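Kisten bakers to print flour extraction rate on bread labels

Bakeries in the Kisten district will begin printing the extraction rate of their flour on loaf labels from August, under a voluntary scheme agreed between the Fanis mill and the district's independent bakers. Six bakeries have signed up for the first phase.

The extraction rate is the share of the whole grain, by weight, that ends up in the flour. Wholemeal flour has a rate of 100 per cent. Ordinary white flour is lower, as most of the bran and germ has been sifted out. Flours between the two are sold under a range of trade names, including brown, farmhouse and light rye, which do not correspond to fixed rates and differ from one mill to the next.

Under the scheme the rate will appear as a whole number directly below the list of ingredients. Where a loaf contains more than one flour, the label will give a weighted figure for the blend, worked out from the recipe before water is added. Seeds, flakes and malted grains added whole are left out of the calculation and must be listed separately.

Fanis will supply the figure for each batch on the delivery note. The mill has until now given it only on request. It takes a sample from every production run and measures ash content, the mineral residue left after the flour is burned off in a furnace, which rises with the amount of bran present. Batches that fall outside the stated band will be relabelled before dispatch or sold as animal feed.

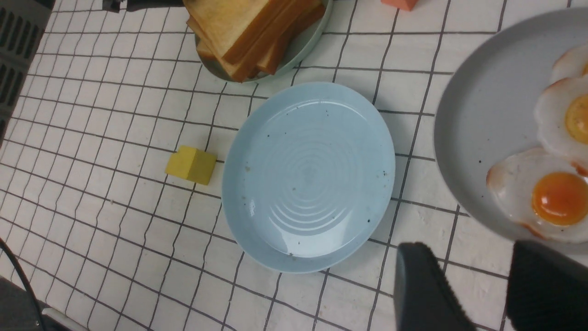 Sliced bread with a pale crumb and darker brown crust.

Colour is a poor guide to the rate. Malt extract and caramel darken a loaf made from white flour, and a long bake does the same to the crust. In a trial run by the Tomaszewski bakery last winter, customers were shown pairs of 400 g loaves and asked to pick the one made with the higher-extraction flour. Of the 325 answers collected, fewer than half were correct. The bakery has since put the rate on its shelf tickets and will move it to the wrapper when the scheme starts.

The scheme also sets limits on two product names. A loaf sold as "wholemeal" must be made entirely from flour at 100 per cent, which is already the case at all the bakeries taking part. A loaf sold as "half-brown", a local style, must have a blended rate within 5 points of 85. Two of the bakeries will need to change their half-brown recipe to comply. Both are expected to replace part of the white flour with a coarser grade, and to raise the water content to allow for the extra bran.

Bread sold unwrapped will carry the figure on a card at the counter. Rolls, sweet doughs and anything made with less than half wheat or rye flour are outside the scheme for the present.

Endetti, which makes the weighing and labelling equipment used in most of the shops, will issue a software update that adds a field for the rate. Older machines with a fixed label layout cannot be updated. Shops that still have them may use a separate sticker, provided it does not cover the weight or the allergen list.

The cost to each bakery is put at the price of new label stock. Existing rolls may be used up until the end of October. Retail prices are not expected to change as a result of the scheme.

A second phase, covering bread made outside the district and sold in its shops, is under discussion. The bakers have asked Fanis to publish its sampling method before it begins.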